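January, just before bed

Feet are killing me but I want to get this down before it goes fuzzy. Went to the open day at Dutavano with Kevin (he drove, thank goodness, the car park was a skating rink). I'd pictured big orange car-factory things behind cages, and what we mostly got was a warm room, a plate of shortbread and a lot of simulation on a very large screen. Better than it sounds!

Ayane Shimada ran our session. She's lovely, talks at a hundred miles an hour, and she let people shout out when they wanted her to stop and go over something. The job was bottles and a crate, the sort of thing I did by hand all summer at Ovaleo when I was nineteen, with the plasters to prove it.

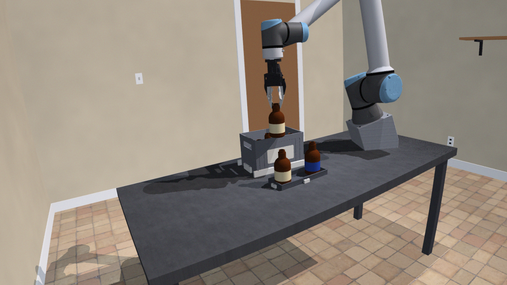 *Bottle over the crate, two more still on the tray.*

I asked if it ever drops one and she said oh yes, all the time in the early days, and that's rather the point of doing it on a computer first. No glass to sweep up. Kevin wanted to know about the cost and got a very polite non-answer.

Then she switched to the view looking along the gripper, which made me feel a bit seasick. You lose all sense of which way is down, and I kept tilting my head like a budgie.
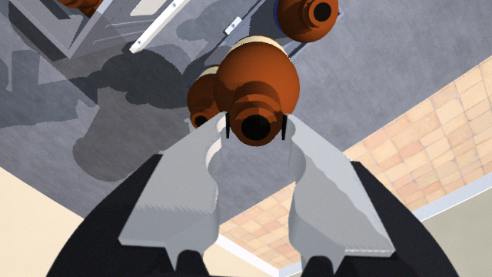

Anyway, tea was at 4 and I had 2 cups and far too much shortbread. Got chatting to a man from Siqueira who'd come to see whether any of it would suit their packing room. He thought not yet. He also thought the biscuits were shop-bought, and I disagreed quite strongly.

We went back in for the last bit and Ayane stopped it every few seconds so we could have a proper look at the fingers.
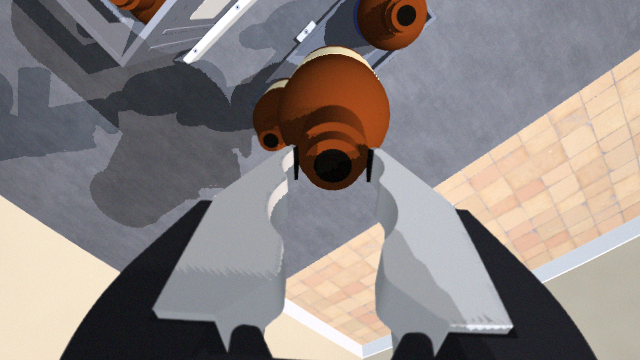
Kevin was hooked by then and asked 3 questions in a row, so we were the last out. He's signed up for the Zunuten talk next month and put my name down too, without asking. I'll go, I expect. Must find my other glove, I think it's under his passenger seat.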